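The Returns Bench and the Pretend Table

Posted 3rd February

A few of you wrote after my last post (the one with the marmalade) to ask how things were going at work, and whether I still had a bench to stand at. I do! I still have the bench, the stool with the split in the seat, and the drawer where the good tape lives. What I also have now, three days out of five, is a desk upstairs with a big monitor on it and a room inside the monitor, and that is going to take some explaining, so get yourself a coffee.

For anyone new, I work in returns at Tenel. We are in the old Cuypers building out on the Stirnley road, and what we do is take back the things people bought and changed their minds about. Kitchen things mostly, plates and bowls and mugs and storage baskets, plus a fair amount of small stuff that ends up in the box because a child put it there. You open the carton, you take out what's in it, you look it over, you decide whether it goes back on the shelf or to the outlet or in the bin, and you put it in the right basket with a label from the Stikier. (The Stikier is our label printer. It jams when it rains. I have been fond of it for years.)

On a quiet day the room gets through 1000 items and in the weeks after the holidays it's 1650, and those are the numbers that started all this. Somebody upstairs looked at the January line on a chart, and in May we were all called into the lunchroom and told there would be a robot.

How the lunchroom took it

Quietly, is how. I've worked in places where a meeting like that would have ended in shouting, and I think I would have found shouting easier to sit through. There are 15 of us in returns and most of us have been there long enough to have opinions about each other's sandwiches. People asked polite questions about lifting and lunch breaks, and then at the very end a woman who hardly ever speaks asked which of us it was replacing, and the manager said no one was being let go this year. You could hear the whole room listening to the words "this year."

I want to be fair about this. They have kept to it so far. Two people retired and weren't replaced, which is its own kind of answer, and the evening shift got folded into the late afternoon, and that was hard on one couple who had been trading off child care around it. But the bench I stand at is still there, and the rest of the crew are still around it, and the company did ask us what we thought, even if the asking came after the deciding.

The idea is that the arm will do the plain moves. It picks the thing up and sets it down where it belongs, over and over. The looking and deciding stays with us, at least for now. My wrists are in favor of this plan. My wrists have been lifting stoneware for a long while and were not consulted in the lunchroom either, but if they had been they'd have voted yes with both hands.

What I do upstairs

Before the arm gets anywhere near our floor, it has to be tried out in a simulation, and the engineers wanted somebody from the bench sitting with them while they did it. I put my hand up mainly to get out of the draft by the loading door. I figured I would be there a week, and that they would thank me and give me a pen.

It's a computer picture of a workroom, with a table full of holes, and an arm that hangs down over the table from above instead of standing on the floor like I'd always imagined. The arm bends at an elbow, more or less, and has gripper fingers at the end. None of it is really there, and you can start it over as many times as you please, and I can't tell you how strange that feels to a person who once dropped a tray of eggcups and had to sweep for half an hour.

My part is the stuff on the table. I choose what goes on it and where, and then we watch what the arm makes of it. The engineers are clever and kind and they had been laying everything out like a place setting, each thing with plenty of room and the mug handles all turned the same helpful way. I said, "Has any of you ever opened a carton?" and there was some laughing, and after that they let me mess it up a bit. We don't have the full misery of a real carton in there yet (no packing paper, no half a cracker), but we're working toward it.

I also write the notes. For every run I put down what was out, what the arm went for, and what I would have done myself. That last column was my own idea and I'm a little proud of it. I'd never had to say in words how I pick up a bowl. Do you know how you pick up a bowl? I go for the near side of the rim with my thumb inside, unless it's deep, and then I go around the outside, and with a flat plate I slide it to the edge of the bench first and get my fingers under. I've filled 31 pages with this kind of thing, and when I read them back they sound like a recipe written by somebody's grandmother, all "until it feels right."

The flat plates are what we talk about most. A plate on a table hardly gives you anything to take hold of, and the black shiny ones worry me for another reason, which is that they throw the light back at you. On the bench I tip my head. I asked what the arm does about tipping its head, and that turned into a conversation lasting most of a morning, with drawings.

And the baskets! I'd have said a basket was the easy part, you just drop the thing in. But if there's already something sitting in the middle of it you have to choose a side, and you have to clear the wall on the way in, and a careful person doesn't drop anything anyway. We set it down. I've been quite stern about that.

My sister asked to see what I'm looking at all day, so I got the okay to put some of it up. These are all from the simulated room, and I've left them in no special order.

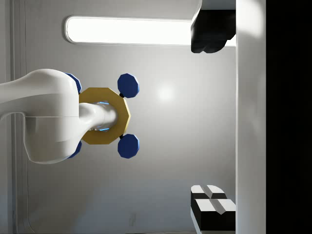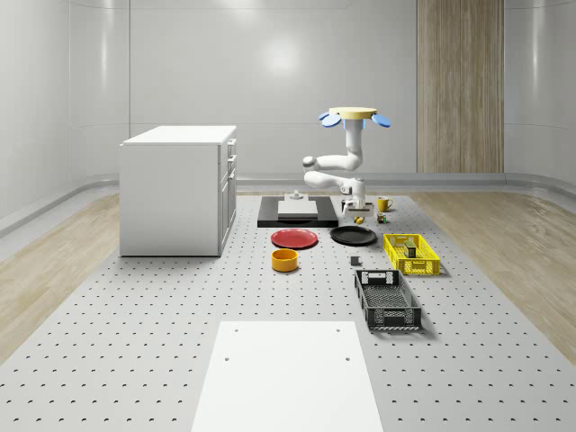
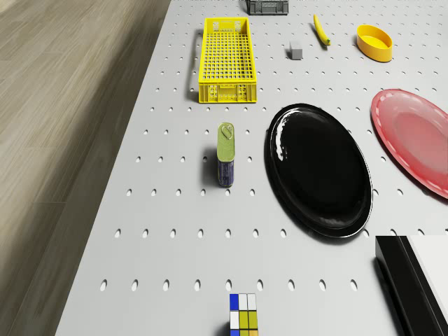
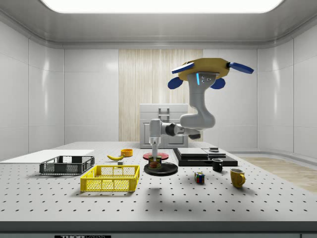
What's different downstairs

When I go back to the bench, people ask me things. That's the biggest change and I hadn't seen it coming. They ask whether it's any good, and whether it's fast, and what they are really asking is how long they've got, and I don't know. I've decided to tell them what I've seen and leave the guessing alone. I did guess once, early on, in the parking lot, and by the next break it had gone around the building and come back to me as a fact.

The younger ones are less bothered than I expected. One of them wants to learn to run the thing and has been staying late to read the manuals, and I've been passing along my notes. The older ones are more bothered about the bench itself, which has to move six feet toward the wall to make room. There's a window they would lose. I've written to the manager about the window. It seems to me that if a machine can hang from above, out of everyone's way, then somebody can find a way to leave us the daylight, and I said so, only more politely and over two pages.

And I miss the talk, on my upstairs days. At the bench your hands are busy and your mouth is free, and that's where I've heard about every wedding and knee operation for years. Upstairs it's hands and eyes and the fan in the computer. If the arm takes over the plain moves then I suppose the rest of us will be doing only the looking and the deciding, and I'm not sure you can look and decide and hear about a knee operation all at once. I put that in my notes too, on its own page, since there wasn't a column for it.

The next thing is more mugs. I've asked for one with a chipped rim, and the engineers are finding out how you make a chip. I'm back on the bench for the rest of the week, and the forecast says rain, so if you don't hear from me I'm picking labels out of the Stikier with tweezers.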